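Trilovine 5 is out, and I'm so happy to finally say that! I'm Védís Lykkegaard, I run the imaging tools team at Hisska, and this release lets you push a server image over the network with no boot disc.

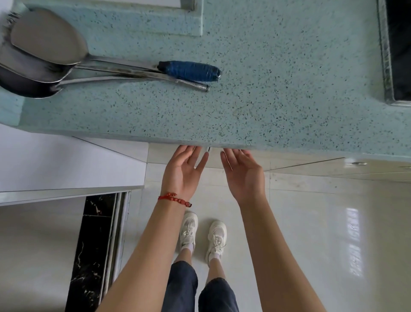 We tried it on 110 machines at Prordale in February (old ones, too), and the driver matching held up great.
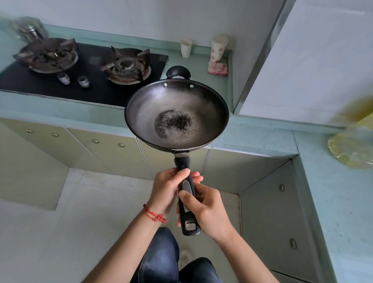 Telmo Carretero rewrote the boot menu, so picking an image takes seconds now.
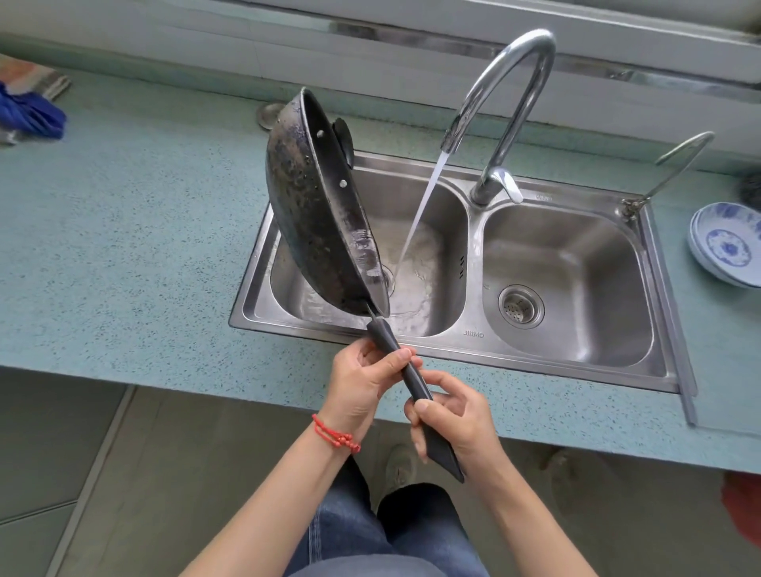
Old driver packs can be cleaned out from the same menu. Give them a proper going-over, like a wok under the faucet, before you import. Downloads open at noon.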